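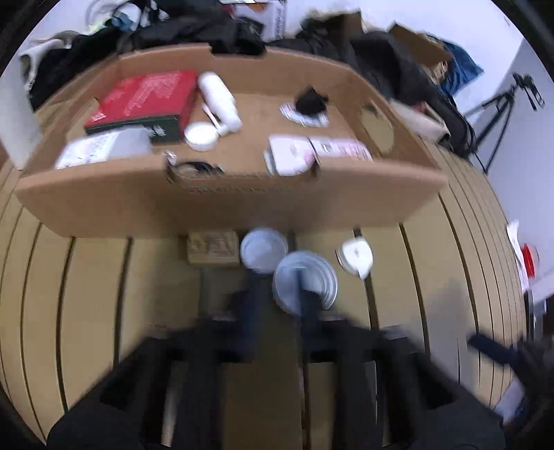

Jad Atallah
June

My aunt's house in Cosadau sold in the spring and I got the job of emptying the kitchen and the hall closet. The rest of the family took the furniture. I didn't mind. I like sorting, and I had two weeks off between jobs anyway.

The kitchen was easy. Plates went to my cousin, pots went to the church sale, and the spices went in the trash, including a tin of allspice older than I am. The hall closet took most of a week. She kept every receipt and every manual, plus the paperwork for a dishwasher she got rid of before I started school. One envelope had the bill for the porch roof. It came to 2159, paid in two checks, with a note on the back that the man had left his ladder behind and never came back for it. The ladder is still in the garage. The new owners said they'd keep it.

I tried a few ways of doing this and ended up with one that works for me. I don't sort by room. I sort by how long it takes to decide. Anything I can decide on right away gets decided on the spot and leaves the house that afternoon. Anything I have to think about goes in a box with no lid — if there's a lid I stop looking at it. When the box is full I go through it once with coffee and once more the next morning. Whatever I still can't decide on after that, I keep.

By the end I had kept 37 letters, her recipe cards and a wool coat that doesn't fit me. The letters are mostly from her friend Darwish, who moved to Udero for work and wrote every month about the weather and the price of fish. He had neat handwriting and never crossed anything out. I read them in order over a couple of evenings. In one he asks for her lentil soup, and in the next he complains that it came out thin. I checked the card, and she had left out the step where you mash half the pot. I don't know if she did that on purpose.

I made the soup last night from the card, with the mashing. It needs more lemon than she wrote down, and the cumin should go in with the onions instead of at the end. I used 200 grams of red lentils, enough for me for dinner and lunch the next day.

The coat is going to the cleaner this week. After that I have to call the gas company again about the final bill, which they keep sending to the old address.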